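# Moving the blog, part two

2020-08-22

I finished moving this site off Grenix last night. Most of it went fine, and the old address should send you here on its own.
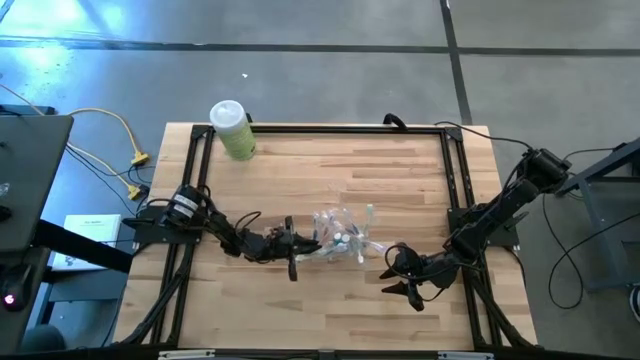 The export gave me one big file with 103 posts in it. The importer at Makovance took all of them but lost the line breaks in 32, so those came through as solid blocks of text. I tried a script first and it made things worse. In the end I opened each one and put the breaks back by hand, which took two evenings.

Comments are a different problem. There were over 300 and they came across with the wrong dates. I've left them like that for now. If you see a reply sitting above the comment it answers, that's why.

Still to do:

- fix the links in the Restanside walking posts
- pick a font that isn't so thin on a phone
- redo the archive page, which only lists the last 100 entries
- turn the search box back on

The old account is paid up through September, so I'll keep it running until then and compare the two. If a page is missing, leave a comment with the title and I'll look for it in the export file. The feed address has changed too, so readers who use one will need to subscribe again.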